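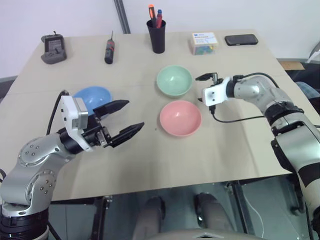 Bowl nesting with two arms, Staltby planning group

Hello and welcome to our little gallery! We have been building Tondum, the planner that decides which arm goes where and when, since February, and so many of you wrote in asking how it copes with plain kitchen bowls that I thought a proper page was overdue.

Blue, green and pink, one bowl each. Tondum gives every bowl an owner before either arm gets a path, and the pink one, sitting nearest, is the one the two arms argue over most.

Both grippers share the middle of the table, so the planner keeps a moving buffer of 8 centimeters between them. We started with 3, which made Casimiro Barrios (he wrote the collision checker, bless him) very nervous indeed.

The pen holder and the other bits along the back edge go into the collision map as one long block. It's crude, I know, but replanning now takes about 14 milliseconds and we're awfully fond of that number.

Release 2 of the planner is up on the downloads page, with Majumder's notes on tuning the buffer.

Updated October 13, 2024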